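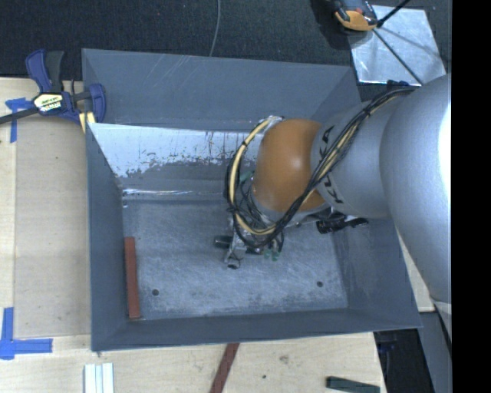

Cekside Robotics Training Unit
@ceksiderobotics
Jul 9, 2023

The Unit has completed its fourth season of remote demonstration work under the Vidance programme. A short summary follows for partners and for those who have asked how the teaching is carried out. (1/9)

Our operators teach the arm by steering it. The operator holds a hand controller, watches the bin and guides the gripper to a bar, closes it and lifts. The motion is recorded from start to finish and stored as one demonstration. (2/9)

The present task is the clearing of a grey open-topped bin. A bar lying close against the side wall is the harder case: the gripper must come down beside the wall without touching it, and the wrist has to turn early to leave space for the cables. (3/9)

Between March and the end of the season, 3922 demonstrations were accepted. Each new operator completes 500 under supervision before working alone. Jytte Dalsgaard was responsible for this training and wrote the operator handbook. (4/9)

Demonstrations are reviewed before they are accepted. Reviewers look for hesitation above the bin, contact with the walls and grips taken too near the end of a bar. A slow demonstration is acceptable. A hurried one is usually returned. (5/9)

Hand guiding, in which the operator moves the arm directly, was tried in the first season. It was quick to learn, but operators leaned over the bin and blocked the overhead view. We now use it only for setting the starting position. (6/9)

Operators are asked to check before each session that the bin is clamped, that the hose and cables move freely at the wrist, and that the stop button is within reach. Sessions last no more than 92 minutes. (7/9)

Güven Tatlı will present the season's results at the Tunton open meeting. The talk will include the cases in which the arm, working from the recordings alone, failed to free a bar from the corner. (8/9)

The handbook is available to partner sites on request. Sites using the Enache controller should ask for the second edition, as the button layout differs. (9/9)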